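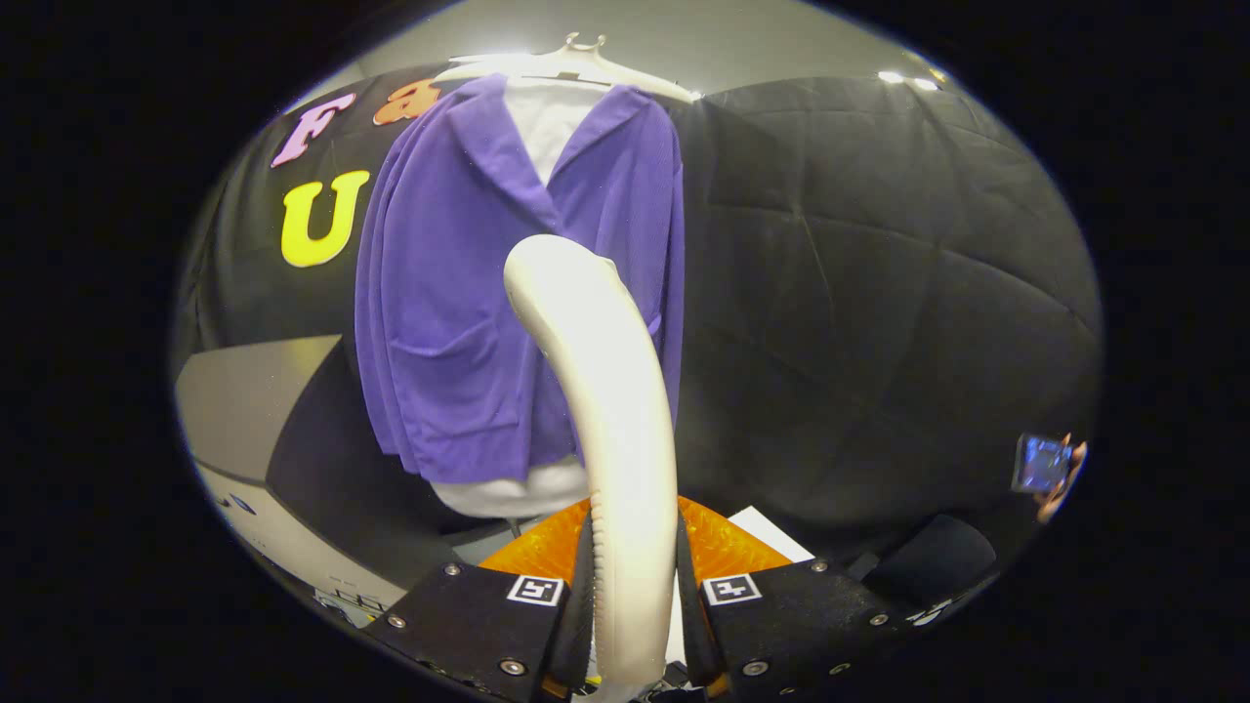 threadbare_sam
Wrist camera on our handheld gripper has started losing the tag on one jaw whenever I go near bright fabric. We record garment handling with it so the arm in the Hallstead cell can learn to do the same, and the arm is only as clever as what we feed it. Both jaws have the square markers on the inner top edges, same as always. With the purple jacket on its white hanger and that black quilted backdrop filling most of the right side, I expected the exposure to behave. It drops the left tag every few seconds anyway. Lens cleaned, tags cleaned, operator caffeinated. What am I missing?

Jatoi
Lock your exposure. Auto sees all that black, opens up, and the white part of the tag blooms. You also have two ceiling lights in view top right, which won't help. I run ours at a fixed 2000 microseconds and haven't lost a tag since August.

pick_n_pray
Disagree. If it were exposure he'd lose both. One tag dropping is a mechanical problem. Check the screws on the left jaw. Ours backed out a quarter turn and the jaw tipped just enough to make the detector sulk.

threadbare_sam
She, but thanks. Screws look fine.

pick_n_pray
Sorry. "Look fine" is what I said too, right before one fell in my coffee. Put a driver on them.

Jatoi
They don't have to both bloom. The left one may be catching more light. Two people in here have now blamed screws for a camera setting and I'm counting myself from last year.

zunow_refugee
What's the curved white rod coming up between the jaws? If that swings left when you close, it could be covering the tag for part of the stroke. We had a Zunow gripper where a loose cable did this and we recalibrated it 6 times before anyone moved the cable.

threadbare_sam
Rod stays where it is, it's been there for months of good recordings. I'll look though.

Samina Warraich
Before you recalibrate anything, record 15 seconds of opening and closing against a plain wall, then the same against the jacket. If the drops follow the fabric, Jatoi is right. If they happen at the same jaw width both times, it's the jaw. Keep the clips.

threadbare_sam
OK, did it Saturday. Drops at the same width on both, wall or jacket. Driver on the left jaw screws: the lower one took nearly half a turn. Zero drops on the wall after tightening, 3 on the jacket.

pick_n_pray
I'll be accepting apologies all week.

Jatoi
And the 3 on the jacket? Lock your exposure.

threadbare_sam
Locked it. Next clip was clean — so you're both insufferable now. Does anyone use threadlocker on these, or does it eat the plastic?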